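Zervas Forum > Data collection > Two-handed food prep, how many demos?

pellowmarsh
Started on the food prep set in March and we're at 105 demos across both hands. Plan was 200 before the first training run. The policy has to pick up cucumber slices and put them in a cup, one hand holding the cup and the other doing the picking. Is 200 daft for something this simple? Each one takes longer than I budgeted for and my wrists are going.

Tobbin_K
Train now. I'd have trained at 80. You learn more from one bad policy than from another week of clean demos.

quernstone
Disagree with Tobbin. Thin slippery things are where small sets fall over. We did tomato on the Galtov bench and the first run was useless, it closed on air every time. Doubling the set fixed most of it.

Tobbin_K
Or the tomato demos were all from the same start position. What's your spread like, pellowmarsh? Same table, same tray?

pellowmarsh
Same table and tray so far. I move the slices about between takes and start the hands from different heights. View from the cup hand, with the other one up over the table:
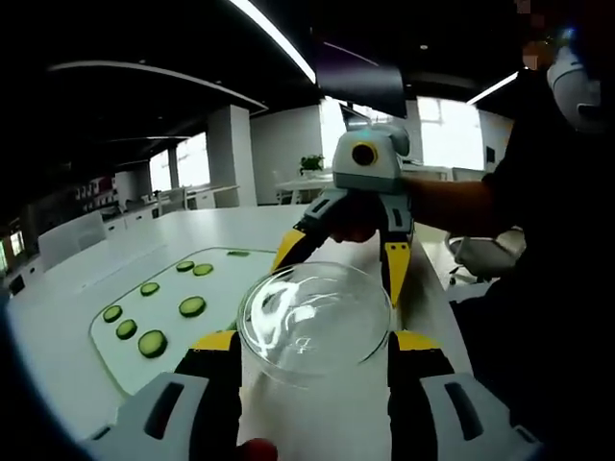

marl_pit says the cup hand is the one to worry about, and that a clear cup will cost more demos than the cucumber ever will. Depth on clear plastic was rubbish for the whole of the Wivent set, and they ended up mixing in a solid coloured cup for a third of the takes.

pellowmarsh
We don't use depth, it's RGB only. Does that still apply?

marl_pit
Less, but yes. Reflections move when the lights or the windows change. Record some in the evening with the blinds down.

quernstone
Seconded on the evening takes. Also keep your failed grasps if you recover from them. Zirkix import drops anything tagged as a fail, so don't tag those.

Tobbin_K
I'd leave recoveries out of the first run. Half the time it learns the miss as well.

quernstone
Not what we saw.

pellowmarsh
OK. Going to train on the 105 tonight with no recoveries, then do 6 evening sessions with a second cup – will post both numbers when I have them.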